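Textiles and Care, Unit 4: Absorbency and Pile Fabrics
Course handout – Stilanora College of Applied Studies
Revised October 9, 2026

Purpose of this unit

Students will learn how fabric structure affects the uptake of water, and how laundering changes it over the life of an article. Unit 3 (fiber types) is assumed.

Key terms

Pile: yarns that stand out from the ground fabric as loops or cut ends.
Terry: a woven pile fabric with uncut loops on one or both faces.
Ground: the base weave that holds the pile in place.
Hydrophilic: readily taking up water.
Wicking: movement of liquid along and between fibers by capillary action.

Structure and absorbency

A flat weave has a limited surface in contact with water. Loops increase that surface and leave small spaces in which water is held. Longer loops generally hold more water, but they dry slowly and snag more easily. Low-twist yarns absorb quickly and shed more lint. High-twist yarns wear longer and feel firmer against the skin.

Cotton remains the usual choice for toweling. Polyester is sometimes blended into the ground for strength – it adds little to absorbency.

Effects of laundering

New towels often carry a finish that repels water, and several washes may be needed to remove it. Fabric softener leaves a coating on the loops and should be used sparingly. Overdrying makes cotton harsh and weakens the fiber. 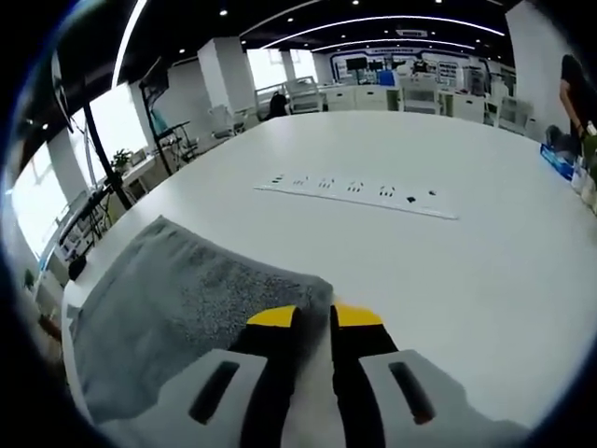 Loss of pile is judged by weight and by touch. In the Illholm exercise, students compare samples from a set of 108 hand towels laundered for up to 65 cycles. Each sample is weighed dry, soaked, drained on a rack and weighed again. Absorbency is recorded as water held divided by dry weight.

Reading and assignment

Read the Olaniyan course reader through page 132 before the laboratory session. Submit the results table with a written discussion in November. Late work is accepted only with the prior approval of the department.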